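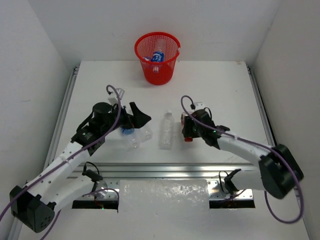 Klare Kunststoffflaschen auf der Arbeitsfläche, am hinteren Rand der rote Sammelkorb.

Leergut im Betrieb: »Der Korb entscheidet, ob jemand mitmacht«

Lirnis, 23. November 2018

Seit August werden an den Standorten der Curnix Gebäudedienste in Lirnis leere Getränkeflaschen getrennt vom übrigen Abfall erfasst. Die Leitung der Abteilung Hausdienste hat mit der Redaktion über Behälter, Etiketten und die Grenzen des guten Willens gesprochen.

Den Anstoß gab nach Angaben der Abteilungsleiterin eine Durchsicht der Restmülltonnen am Standort Grerklow. »Wir haben dort an einem einzigen Tag 111 Pfandflaschen gefunden«, erklärt sie. Damals habe es zwar eine Sammelstelle gegeben, diese liege jedoch im Untergeschoss. »Für eine leere Flasche fährt kein Mensch zwei Etagen mit dem Aufzug.«

Inzwischen stehen die Körbe dort, wo getrunken wird: auf Arbeitstischen, in Teeküchen und neben den Druckern. Gewählt wurde ein runder, nach unten schmaler werdender Korb aus rotem Kunststoff, im oberen Teil fein durchbrochen. Geschlossene Eimer mit Deckel habe man ebenfalls erprobt und nach vier Wochen wieder eingezogen. »In die Eimer wanderten Teebeutel und Servietten. Beim offenen Korb sieht jeder, was hineingehört, sobald die erste Flasche darin liegt.«

Zur Farbe äußert sich die Leiterin zurückhaltend. Rot sei in den Gebäuden bislang nicht vergeben gewesen – Papier werde blau, Restmüll grau gesammelt. Die Beschäftigten hätten sich daran rasch gewöhnt.

Die Flaschen sollen unzerdrückt und mit Etikett abgegeben werden. »Das Etikett bleibt dran, darum bitten wir immer wieder«, betont sie. Der Rücknahmeautomat im Gebäude Jeon weise Flaschen ohne lesbares Etikett zurück, und das Nachsortieren koste die Hausdienste nach eigener Aufstellung nahezu 30 Minuten je Rundgang.

Im Oktober kamen an allen Standorten 405 Flaschen zusammen. Der Erlös fließt in die Ausstattung der Teeküchen. Ob auch Glas einbezogen wird, ist offen. »Dafür brauchen wir schwerere Behälter und einen anderen Abholplan«, so die Leiterin. Über beides werde im Frühjahr entschieden.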